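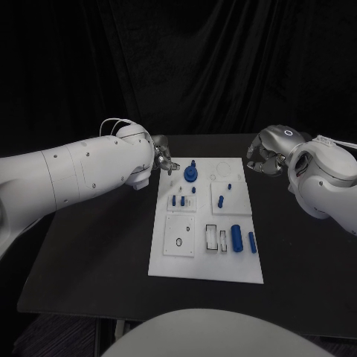 Our assembly board on the black table, both hands up and ready to go.

Policy does great on demos, falls apart when the pegs move. Is this a data problem or a method problem?

posted by slowgripper

Hi all, long-time reader, first real post. I'm in the second year of a project on two-handed assembly, and I'd love a sanity check before I burn another month on it.

The setup is two white arms with metal hands, a white board, and a bunch of small parts: blue pegs, a gear-shaped piece on its own peg, a white block, a couple of plates and so on. We teleoperate the demonstrations and train an imitation policy on them using the head view plus joint positions. Our lab calls the whole thing Tosen, so if you find a half-finished repo by that name, yes, that's us, sorry in advance.

I collected 107 demonstrations of one subtask, which is picking up a blue cylinder and putting it in the matching hole. With the board where it was during collection, the policy got 41 successes in a row before I got bored and stopped. I was thrilled! Then I turned the board a little and shuffled the loose parts, ran 20 trials, and it managed nine. Most of the failures look the same: the hand goes confidently to where the peg used to be, closes on air, and then carries that nothing over to the hole and "inserts" it.

My advisor wants me to just collect more data. I suspect the policy is leaning on the joint positions and barely using the camera at all. How would you tell the two apart? And if it's the data, what should I vary first, the board or the parts?

14 comments · 6 shares

pegboard_blues

Oh boy, the air-peg. I know it well (we had a policy that would very carefully stack a cube that was still lying on the table behind it).

I think you're right to be suspicious, and you can check in an afternoon without collecting anything. Take your trained policy and run it with a frozen camera image from the start of some old demo. If the arm still does a pretty believable reach and carry, the joint positions are doing most of the work. Then retrain with the joint inputs dropped out at random during training, or removed completely, and run the same shuffled trials. In our case the version with no joint input was clumsier on the original layout and a lot better on the moved one. That was enough to convince everybody here.

But your advisor isn't wrong either. If all your demos have the board in one spot, the model has no reason to look. I'd vary the board first. Turn it and slide it between every single demo, even if it's only a small nudge, and do it before you hit record so you don't pick a comfortable spot without noticing. Then move the loose parts. I'd take a small set with real variety over another big pile of near copies any day – though I'd still keep the old ones in the mix.

One more thing: write down your test layouts BEFORE you train. I put strips of tape on the table and photograph each layout. If you shuffle by hand every time, one checkpoint gets an easy afternoon and the next one gets a hard one, and you'll be comparing nothing. Twenty trials is also pretty thin if the two numbers come out close. Yours are far enough apart that I'd believe there's a real drop.

31 people found this helpful

tomside_lab_rat

Agree with most of the above. We did a similar comparison at Tomside last October and the thing that helped us most was splitting the score. Don't only record success or fail. Mark whether it reached the peg, whether it grasped, whether it got to the hole, and whether it went in. We had two methods that looked tied on the final number, and one of them was grasping nearly every time and then jamming at the hole. Totally different fix.

Also add some recovery demos. Miss the peg on purpose, open the hand, go back and get it. It feels silly to do but your policy has probably never seen an empty hand in the middle of a carry, so it has no idea what to do about one.

8 people found this helpful

mr_fourbar

get a wrist camera. solved it for us

2 people found this helpful

Related posts
How many demos before you give up on a subtask?
Lusix hand drifting after a long session
Piątek controller: safe speed limits for two arms
Tight-fit insertion with no force sensing
Does anyone randomize lighting on purpose?

Contact us | Community rules | © 2021 | Back to top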